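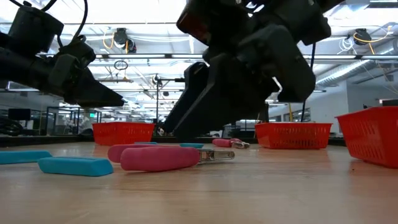 Sorting table with baskets and pliers, item 2.

Zastia Tool Library - Minutes of the workshop meeting, 10th February

Present: bench group, storage group, one member from the Iken branch. Apologies received from the loans desk.

1. Minutes of the last meeting
Accepted with one correction. The shelf order placed in September was for the back store and should not have been charged to the bench budget. The entry has been moved.

2. Sorting of small hand tools
The bench group reported on the use of open baskets for returned hand tools. The red plastic baskets have slots in the walls, so dust and metal filings fall through and the contents can be checked from the side. The flared rims make them easy to lift but they do not sit flush against each other on the shelf. The storage group measured the shelf and found that the baskets fit if every second one is turned. Agreed to try this until the next meeting.

Pliers are to go in the baskets with the jaws down. The pairs with pink handles remain with the beginners' set and are not to be mixed with the general stock. It was asked whether the larger pair should be kept apart from the smaller one. Decided against, as borrowers normally take both.

The teal handle-like pieces are still without a fixed place. Two proposals were made: a basket of their own, or a drawer under the bench. The drawer is already full of files and rasps. Agreed: a basket of their own, with a label on the short side.

3. Labels
Bianchini has quoted for 350 printed labels. The sample sheet was passed around. The adhesive held on smooth plastic but lifted at the corners on slotted walls. The Iken branch uses tie-on tags and will send a few for comparison. No order to be placed before then.

4. Table surface
The light wood top shows every mark and is to be wiped at the end of each session. No solvent cleaners. Oiled tools go on a cloth first. A member suggested a rubber mat over the whole top. Others felt that a mat would hold filings and be harder to clean. Left open.

5. Stock list
The list now has 1,361 entries. About 30 of these are duplicates left over from the move to the Fonska spreadsheet, mostly screwdrivers entered once by size and once by maker. The storage group will clear them. Entries without a shelf code are to be marked in the last column and left in the list for now.

6. Other business
The vise on the second bench is loose again - bolts to be replaced with the next longer size.
Spare keys for the cabinet are with the loans desk.

Actions
Bench group: basket and label for the teal handle-like pieces; vise bolts.
Storage group: turned baskets on shelf; duplicates in stock list.
Iken branch: sample tags.

Meeting closed after item 6. Next meeting to be called by the storage group.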